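## 4. The Rosdale build: what a shared workshop can and can't claim

Reports of home-built bimanual manipulators have become common enough that a reader could be forgiven for thinking the hard part is over. Parts lists circulate, training code is free to download, and the accompanying clips are persuasive. We are less persuaded. Most of the builds surveyed in Section 2 give a success rate with no account of how the objects were placed, who reset them between attempts, or how many runs were thrown out before the counting began. The build reported in this section was our attempt to find out how much of the published optimism survives in an ordinary members' workshop, with ordinary interruptions.

### 4.1 Setting and hardware

The Rosdale workshop is a former tyre shop with good light and an uneven floor. The second author, Chih-ming Chuang, had already assembled two arms there for his own use and agreed to bring them up to a state in which other members could run them. The first author, Amparo Villalobos, wrote the test protocol and did not operate the arms in any scored trial. We mention this division of labour because it is rarely reported, and in our view an enthusiastic builder scoring his own machine is the largest uncontrolled variable in this literature.

The arms run under Cantero, a small control package maintained by members, and trajectories are logged to a format we call Prutideck. Neither is novel. Cantero was chosen because it was already on the workshop computer, and a better-funded group would probably choose otherwise. Joint calibration was repeated at the start of every session. On the bench, the left arm returned to its home position less consistently than the right, a fault we traced to a loose coupling and then, after tightening it, saw again at a lower level. We didn't find a second cause.

### 4.2 Task

We chose cutlery sorting, a chore that sounds trivial and has a colourful history of being declared solved. Each trial asks for long, thin and reflective items to be moved to or from a wire basket. Chopsticks and spoons make a useful pair: a chopstick lying flat offers very little height to a parallel gripper, and the bowl of a spoon changes how the item sits between the fingers. Clutter was left on the table on purpose. Several of the builds we reviewed were tested on a cleared surface, and their authors then wrote about kitchens.

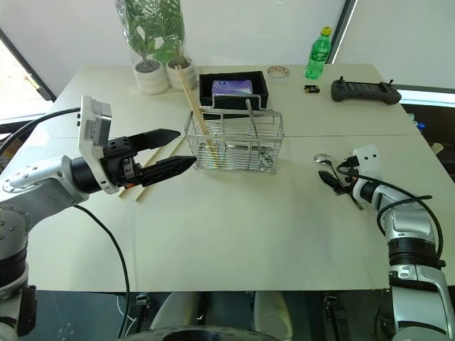

*Figure 4. The cutlery task at the Rosdale workshop, with the wire basket in the middle of the table, two chopsticks lying near the open fingers of the left gripper and a metal spoon at the right gripper. Potted plants and a soda bottle are among the other objects on the table.*

Does a higher success rate over a long series of trials show that a home build is reliable?

Only for the conditions under which the series was run, and even then the order of the trials matters. A series completed by one operator in one long sitting tells us about that operator and that sitting. We would sooner see a shorter series split across people, with every abandoned run listed.

### 4.3 Procedure and scoring

We logged 200 scored trials, divided between 5 operators. None had worked on the arms before the study, though all were members and presumably well disposed toward the project. A trial counted as a success if the requested item ended where it was meant to be without a hand touching the table. Dropped items that happened to fall into the basket were scored as failures. Chuang objected to this rule, on the grounds that a person sorting cutlery would accept the result. Villalobos kept it, and we record the disagreement here without having settled it.

Practice runs were kept apart from scored ones. There were more than 2000 of them, a figure that ought to give pause to anyone describing this kind of project as a weekend's work. A good share went to teaching the operators and can't be treated as training data in any strict sense, although we suspect that similar runs have been folded into the totals in other reports.

### 4.4 Observations

We decline to give a single headline rate. Spoons did better than chopsticks with every operator, and the difference was plain enough that averaging the two would mostly measure how many spoons we had decided to put in the schedule. Flat chopsticks were the worst case. Operators learned to nudge one end before closing the gripper, and once that habit had spread through the group the later trials stopped being comparable to the early ones.

The basket gave a different sort of trouble. An item leaning against the wires could usually be gripped, but lifting it sometimes dragged the basket along. Weighting the basket would have cured this and raised our numbers. It would also have made the task easier in a way few readers would notice from a results table, so we left it alone.

Grodard, who supply replacement finger pads to the workshop, offered a softer compound partway through the study. We finished on the old pads. Swapping them would have confounded the operator comparison, which was weak enough already.

### 4.5 Threats to validity

The workshop's heating was unreliable in April and two sessions were cut short. We have no measurement that would separate cold grease from tired operators. The trial schedule was drawn up by one of us and may favour placements she thought interesting. The builder was also in the room throughout. He was asked to keep quiet and mostly did, but an operator who hesitates and glances over at the person who made the machine is getting help of some kind, and our logs don't capture it.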